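Un atelier au bout du canal, et du pain toute la nuit

À quatre heures du matin, la rue est encore noire et la seule vitrine allumée est celle de Zokine. On sent la croûte avant de voir la porte. À l'intérieur, la boulangère a déjà les avant-bras blancs, la radio marmonne, et elle me tend un tablier sans me demander si j'en veux un. L'entretien se fera debout, donc, entre deux fournées, et tant mieux !

Elle a ouvert la boutique il y a 7 ans, après une première vie dans l'édition scolaire. « Je corrigeais des manuels de géographie, raconte-t-elle. J'aimais bien, mais je passais mes pauses à lire des forums de levain. Un jour, ma cheffe m'a dit que je parlais plus de farine que de virgules. Elle avait raison, et elle est devenue ma première cliente. »

Le levain, justement, vit dans un seau en grès au fond du fournil. Il a un nom, Mạc, écrit avec tous ses signes au feutre sur le couvercle. « C'est un ami vietnamien qui m'a donné la souche quand il a quitté la ville. C'était son nom de famille, je n'allais pas l'appeler Gérard. » Elle soulève le couvercle, me fait sentir : pomme verte, yaourt, un peu de cave. Elle le rafraîchit deux fois par jour, davantage quand il fait lourd. « En juillet il galope. En janvier, il boude, et je le mets près du four comme un chat. »

Ses farines

Trois paysans la fournissent, tous à moins d'une heure de route. Elle travaille surtout un mélange de blés anciens, complété par du seigle et un peu de petit épeautre pour les pains du vendredi. Les sacs n'ont jamais tout à fait la même force, et c'est ce qui la passionne. « Le même champ, le même meunier, et d'une récolte à l'autre je dois tout réapprendre. La pâte boit plus, ou moins, elle se relâche, elle se déchire. Les premières années j'en pleurais. Maintenant je fais un essai avec un petit pâton, je regarde, je touche et je corrige l'eau. »

Elle pétrit à 68 % d'hydratation pour le pain de tous les jours, beaucoup plus haut pour les grandes miches. Pas de pointage en chambre froide pour celles-là : elles lèvent dans la pièce, sous un torchon, et c'est leur humeur qui décide de l'heure du four. J'ai vu l'une d'elles faire attendre tout le monde vingt bonnes minutes. Personne n'a râlé, on a mangé les croûtons de la veille avec du beurre salé.

Quand je lui demande ce qu'elle conseillerait à quelqu'un qui débute à la maison, elle s'anime, pose sa corne et s'essuie les mains. « Une balance, un saladier, une cocotte en fonte. Et un plan de travail qu'on aime ! Ça ne colle pas trop, c'est doux sous la paume, on la racle et c'est fini. »
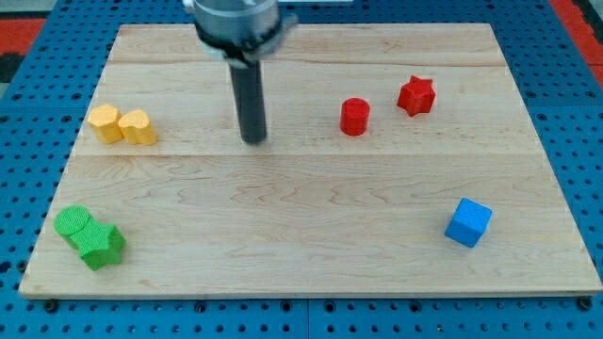
Le four et le quartier

Le four s'appelle Skosmont, comme la fabrique qui l'a monté, brique après brique, pendant tout un mois d'avril pluvieux. Il se chauffe au bois et garde sa chaleur jusqu'au lendemain. Les brioches passent en dernier, quand la sole s'est calmée, puis viennent les meringues, puis les plats des voisins. Car on peut apporter son plat ! Le samedi n'existe pas ici, la boutique ferme, mais en semaine des cocottes de haricots et des gratins attendent leur tour sur l'étagère, avec un prénom sur un bout de papier.

« Dans les archives, on a retrouvé la trace d'un four banal, ici même, en 1508, dit-elle, visiblement ravie. Bon, à l'époque on était obligé d'y cuire et on payait pour ça. Chez moi, on me laisse une part de gratin. »

Le pain invendu, il y en a peu. Ce qui reste part chez Druler, la petite brasserie de l'autre rive, qui en fait une bière ambrée dont elle parle avec presque autant de chaleur que de ses miches. Elle récupère en échange des drêches, qu'elle sèche et glisse dans un pain noir, dense, un peu caramélisé. J'en ai rapporté un entier. Il a tenu la semaine, et il est meilleur le troisième jour, grillé, avec un fromage qui pique.

Et la suite ? Elle aimerait former des apprentis, les prendre longtemps, une année complète, pour qu'ils voient passer toutes les saisons dans le seau. Elle rêve aussi d'une tourte de seigle à la manière des montagnes, qu'elle rate depuis l'hiver dernier avec un enthousiasme intact. « La croûte est belle, mais dedans c'est du mastic. Je sais que c'est une question d'acidité. Revenez dans deux mois ! »

Il est sept heures, le rideau se lève, un monsieur en chaussons attend déjà sur le trottoir. Elle lui prépare sa demi-miche sans qu'il ait ouvert la bouche.

Contact | Mentions légales | Tous droits réservés | Haut de page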